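Handover, Table 3

The Jetthorpe lease ended at noon on 22 September 2026. I had the inventory sheet from Gosik and a pencil.

Line one, table, white, veined. Line two, book, red. The book had no owner listed. In August I had written to Ganbridge about it and received a receipt for my letter.
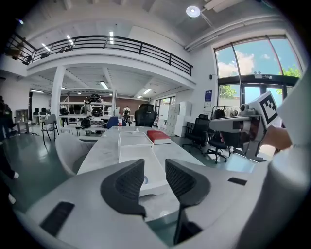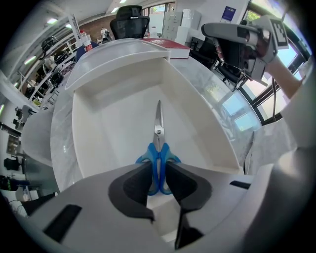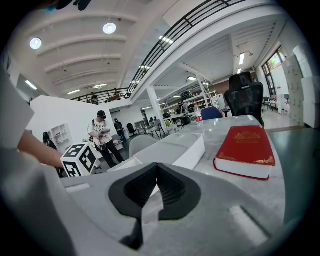
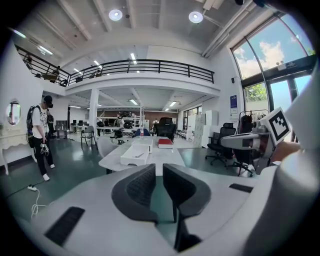 The form allowed three outcomes: keep, return, discard. I read the definitions again. Return required an address. Discard required a second signature, and the second signatory had left the firm in August.

I opened the book at page 700. Someone had underlined one word, "meanwhile," and dated nothing.

I added a fourth box in pencil — it matched the others fairly well — and ticked it. Then I signed for the table.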